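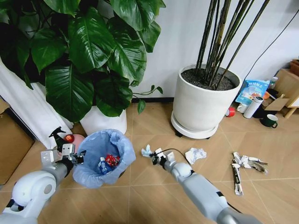
Vusitus tidy kit, review to 26 September 2024. From Marichka Tkachuk, for Jerbridge.

Trials on paper and wrappers carrying on. 160 picks logged, target 200. Grip software from Rostik installed, no faults so far.

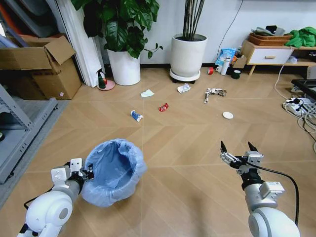
Supplier still slow on spare fingers, Lauri chasing. Mixed litter is the harder test. Crushed can and flat tissue on the same floor, plus a small lid, so we want seperate scores for each. 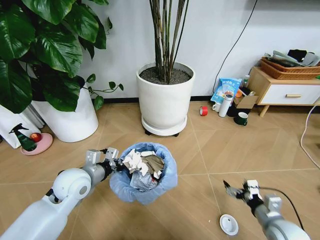

Budget fine, 60 hours left. Next job is bin handling, one arm on the rim with the bin nearly full. Need a weight limit form the supplier before we go heavier.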